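Two-tier wire rack

A two-tier wire rack is a small freestanding shelf unit made of metal rod, used on a tabletop, counter or inside a cabinet to hold goods at two levels. It differs from a dish rack in having no drip tray or plate slots, and from a shelf riser in having a lower shelf of its own that is raised above the supporting surface. Racks of this type are used in kitchens, pantries, bathrooms, workshops and on retail counters.

Construction

The usual rack consists of two rectangular frames, four upright legs and a set of bars that form the shelf surfaces. The frames and legs are made of heavier rod than the bars. Bars are laid parallel and resistance-welded to the frame at both ends, with one or more cross members underneath to limit sagging. On most models the bars run in one direction only. Grid shelves, in which the bars cross, are stiffer for the same rod diameter but harder to wipe down.

Bar spacing determines what the shelf can carry without tipping. A jar or carton will stand upright if its base spans at least 3 bars. On 2 bars it rests on two lines of contact and may rock, and narrow tubes, pens and single vials usually need a liner or a small bin.

Side rails are rods raised above the shelf surface, either welded to the legs or bent from the same rod as the frame. They keep goods from sliding off the ends. Some racks also have a rear rail. A front rail is less common on the lower tier, where it gets in the way of reaching under the upper one.

Materials and finish

Low-carbon steel is the standard material. It is drawn to size, cut, bent and welded before finishing. Powder coating, most often in black or white, gives a layer thick enough to hide small weld marks. Chrome plating is thinner and shows them. Stainless steel racks are sold uncoated and cost more.

Coated racks fail first at the welds and at the cut ends of the legs, where the coating is thinnest. Rust at a leg end can stain a countertop. Plastic or rubber caps are fitted to the legs for this reason and also reduce sliding.

Assembly types

Fixed racks are welded as a single piece. They are rigid but bulky to ship. Folding racks have legs hinged at the shelf frame, with a wire loop that snaps over the rod to lock the leg open. Stacking racks come as two separate shelves, the legs of the upper one fitting into sockets or over pins on the lower.

The Hudel rack, a stacking design, used a tapered pin with no fastener. The first production run was 3,771 units. Later runs, sold under the name Dendo, replaced the pin with a short threaded stud after owners reported that the upper shelf lifted off when the rack was carried by its top rails. The shelves of the two versions cannot be mixed. In her survey of small household shelving, Ye-rin Tak classes the Dendo as a fixed rack in use, as few owners take it apart once it has been put together.

Loading

Weight should be kept low. A rack with a loaded upper tier and an empty lower one has a high center of gravity and can be pulled over from the front. Makers generally rate the upper tier below the lower, although the two shelves may be identical, to allow for this.

Goods on the upper tier are placed with their labels forward and their widest side across the bars. A few packages set side by side are easier to take out than a full double row, in which the rear items must be reached over the front ones. Round containers are placed against a side rail where possible. 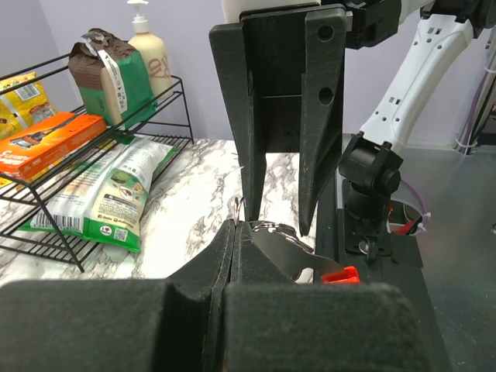
Clearance between the tiers sets the height of what can be stored below. Allowance has to be made for tilting an item on its way out, so that a bottle the same height as the gap cannot be used there. The lower tier therefore tends to hold flat packets, folded cloths, tins and boxes.

Placement

The rack should stand on a level surface with all legs in contact. A welded rack that rocks can often be corrected by pressing the opposite corners by hand. If the frame has been twisted in shipping, a thicker cap on the short leg is used instead. Racks set near a table edge are turned so that a railed end faces the drop.

Care

Loose dust falls through the bars and collects underneath, and the rack is normally lifted away for cleaning. Coated steel is wiped with a damp cloth and mild soap, then dried at the joints. Scouring pads cut through powder coating. Chips may be touched up with enamel paint after any rust has been sanded off.

See also

Dish rack
Shelf riser
Spice rack
Wire shelving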